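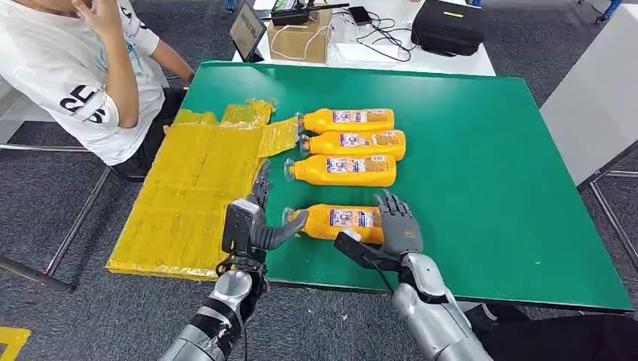 Greer Rennie told us before we had our coats off that most visitors ask the wrong thing. They want to know how fast the robot is. She would like them to ask how many of its tries were worth keeping.

The answer in December was 843 out of 900, and that was for one task with plastic bottles. We had come to the Gavik workshop in Fesgate for the afternoon, a group of eight from the evening class at Nisbet, and the bottle task was the one running when we got there.

A try is called an episode. It starts when the bottles have been laid out on the green table and ends when the person in charge marks it good or bad. The hand positions and the camera view are saved together for the whole stretch. Later the learning system gets the good ones and tries to work out what the hands should do when it sees bottles lying in a similar way.

The layout gets changed between episodes. If the bottles always lay in the same spots, the system would learn the spots and be lost when one had rolled a little. Jeanie Rutherford, who went around with us, keeps a sheet of starting layouts and crosses them off. Some have the bottles close together and some leave a gap.
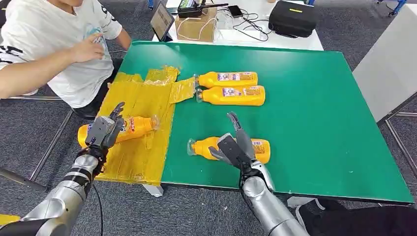 She also said that slow episodes are fine, but hesitant ones cause trouble. When a hand stops and starts over a bottle, the system picks up the stopping along with everything else. Those get marked bad even when the bottle ends up where it should.

We asked what happens to the bad ones. They are kept on a separate drive, and the Wolenance team looks through them once a month for faults in the setup.

The visit ran for 2 hours, with a short talk at the end that covered storage and file names - dry, but a few of us took notes. Parking is behind the building. The side door is locked after 5, so use the front one if you go late.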